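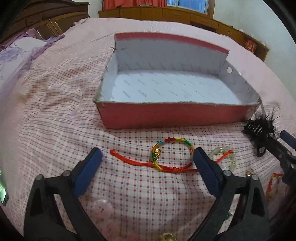

Someone on the call got in ahead of my first question to say that the packing room had never been this quiet, and that it had taken a whole month to start liking it. Another voice said the quiet was overrated and could we please have the radio back. Then the shift lead, my actual interviewee, laughed and told them both they'd get their turn.

I had asked for half an hour. We went well over, and I'd happily have stayed for another.

Rureo sells hair accessories and inexpensive jewelry out of Grurkescombe: cord bracelets, beaded bracelets, claw clips, charms, things with tassels. Most orders hold a handful of pieces in one box. For years those pieces were picked and boxed by hand, and much of that still happens. But since December part of the line has been run by Stulline, a pair of robot arms that take small items from a tray and lay them in a box. The people who used to do that step all day now spend part of their hours teaching it, with grippers they hold in their own hands.

The shift lead has been at Rureo long enough to remember orders being written on index cards, and still sounds delighted by the whole business.

"I thought I'd hate it," she told me. "I really did. I figured we'd get a robot in a cage and a man with a laptop telling us to stand back. Then they handed me a gripper and said, pick up that bracelet the way you'd want the arm to do it. And I thought, oh, so you want to know what I know. Well, pull up a chair!"

The teaching is simple to describe and surprisingly hard to do. You hold a gripper in each hand, you pick up a piece, you put it in the box, and the cameras on the grippers record it. One run like that is called a demonstration. The team has recorded 2,056 of them so far, and 537 are nothing but braided cord.

I asked why cord needed so many.

"Because cord is a nightmare," she said, very cheerfully. "A claw clip has a shape. You squeeze it, it's the same clip. A cord bracelet is a different thing every time you set it down. It's a loop, it's a line, one end has wandered off under something else. You pick up one and a second one comes along for the ride. With fingers you don't even notice yourself fixing that. You give it a little shake. With two pads you have to plan for it."

She spent her first afternoon on a single bracelet, she said, and went home and dreamed about it.

Recording doesn't have to be done in the packing room, and this is the change people brought up most often. Rureo wants the arms to cope with messy surfaces as well as tidy trays, so the demonstrations get made on tables, on counters, on patterned bedding, under window light and lamp light. Anyone who has gone through the training can sign out a kit and record at home for some of their paid hours. One of the voices from the start of the call broke in here to say that being home when the school bus comes, on the clock, was worth more than the raise that came with it. (There was a raise. I asked. It was described to me as "fine.")

"A plain tray makes you lazy," the shift lead said. "It makes the software lazy too. You put a bracelet on something with checks all over it and suddenly it's a real question where the bracelet stops. That's good footage. We love a busy background now. I look at people's tablecloths when I visit."

I wanted to know what a good demonstration looks like to the person making it, and she was off again, talking faster.

"Slow hands, and open wide before you go in. Beginners come at it with the jaws half shut, like they're going to pinch somebody. You open up, you come in on both sides of the thing, you close, and you wait a beat before you lift. That beat matters. Then over the box, and down into it. You don't drop it from up high, even if you would at the packing bench with your own fingers and forty more orders to go."
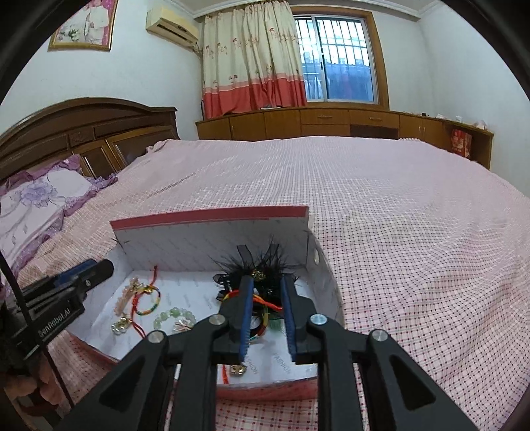 The box itself is half the lesson, she went on. When it's empty you can put a piece anywhere you like. By the time there are several in there, every new one has to land someplace that doesn't snag on what's already inside, and beads and cord are both fond of snagging. Feathery hair pieces get crushed if something heavy goes in on top. The packers had rules about this for years without ever saying them out loud, and having to record them meant having to agree on them.

"We had actual arguments," she said. "Good ones! Does the fluffy piece go to the back or on top? Do you lay a beaded bracelet flat or let it curl up along the side? I'd worked next to people for years and never known they did it differently from me. One of them had a much better way. I pack like her now."

The software that sorts through all of this is called Shawky, and it comes in for more teasing than the arms do. After each batch it flags the demonstrations it can't use, and it's strict. In the early weeks it would reject a run if a hand hesitated. People took it personally. The shift lead went to the engineers and told them that hesitating was part of the job, that an experienced packer stops and looks before going into a tangle, and that if they threw out every pause they'd be training the arms to be reckless. They changed the setting. She is still pleased about that, and I would be too.

So what has been lost? I asked everyone, and the answers came slower.

The radio, for one. The arms run in a part of the room where staff need to hear the warning tone, so the music went off and hasn't come back. And the chatter has thinned out. With some people recording at home and others checking boxes at the end of the line, there are hours when the long bench is half full. The shift lead doesn't brush that off. She has moved everyone's start time to eight in the morning on the days they come in, so the coffee overlaps, and she thinks it helps a bit.

Then there are sore forearms. Holding a gripper steady works different muscles from picking by hand, and she caps recording at two hours before a person has to swap to something else. "I put that in place before anyone asked me to," she said. "I'd done three hours on my first day and couldn't open a jar."

Jobs were the question I had saved. Nobody on the packing team has been let go, she told me, and the arms mostly take the repeat orders, the same four pieces in the same box, which used to put people half to sleep. The target is 1,000 boxes a week through Stulline by next season, and they aren't there yet. She didn't promise me anything about the season after. What she has asked the owners for, in writing, is that whoever records the demonstrations gets first pick of any new jobs that come out of it: checking footage, setting up trays, looking after the arms. She has had a yes on the first of those and is waiting on the rest.

I asked if she ever watches the arms work, now that some of what they do came from her.

"Every morning," she said. "It does the beat. It closes, it waits, it lifts. The first time I saw that I yelled across the room for everybody to come look."

They are starting on claw clips with loose wispy bits attached next month, and the voice that had asked for the radio has already claimed the first kit.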